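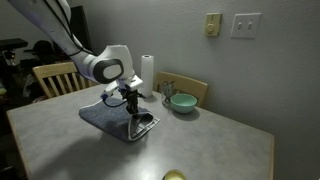 Home | Projects | Textiles | Reports | Contact

Towel folding and hem wear, project report
Posted in February by the Vamen student group

Aim. Find out if the way a terry towel is folded changes how the hem wears. Short version of the report, full tables are in the appendix.

Material. Small towels from two suppliers, Illeck and Bandari, all in the 200 g range. Washed at 41 degrees, line dried, then folded on the table. 3 fold types: half, thirds, roll. We dropped the roll after the first week, came undone in the basket every time.

Method. Fold, stack, leave overnight, open by one corner, look at hem. Repeat. 262 folds logged in total. Corner is always the front right one, otherwise you cant compare the wear. Opening by the middle of the edge was tried and stretches the loops, not recommended.

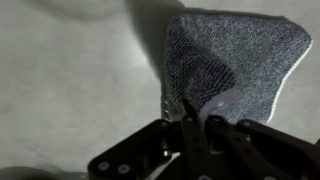
Gray-blue cloth, lifted. Light edge on the right, darker patterned fold on the left.

Results. Thirds gave the flatter stack but more layers at the corner, so more pull on the stitching. Half fold easier on the hem, takes more shelf. Bandari towels shed more lint in both. Illeck hems held up better, a few loose threads only, allways near the corner.

Problems. Humidity in the room not logged. Two people folding means two habits, should of agreed on how hard to press the crease before starting.

Next. Same again with bath size, if the Mösli laundry room is free in the evenings. Also want to weigh the lint properly.

Related reports
Drying racks compared, Mösli laundry room
Does softener change absorbency?
Dishcloths: cotton vs. linen
Shelf space in small kitchens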